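Nillside drop-off site to take cardboard on Mondays

Monday, October 3, 2022

Nillside residents can now leave flattened cardboard at the Wei Street drop-off site on Mondays, the town said. The site had been open for paper and cardboard on Saturdays only.

The change follows a busy summer. The site logged 1,101 visits in August, up from 1,025 in the same month last year, and lines often reached the street by midmorning. 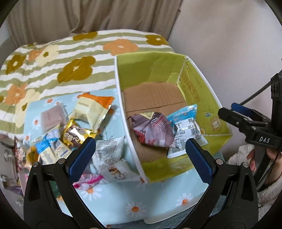
LOCAL NEWS

Hours on both days are 8 a.m. to 2 p.m. Boxes must be opened out flat, with tape and packing foam removed. Pizza boxes with grease on them still go in the trash.

"People order more things than they used to, and it all comes in a box," said Kosmas Makris, who runs the site for the hauler, Zernon. "One day was not enough."

Jiahui Dong, the town's recycling coordinator, said the Monday hours will run for six months – after that the town will look at the numbers again. Curbside pickup stays the same.

Business loads are not accepted at Wei Street. Stores and offices should use the Willix transfer station, which charges by weight.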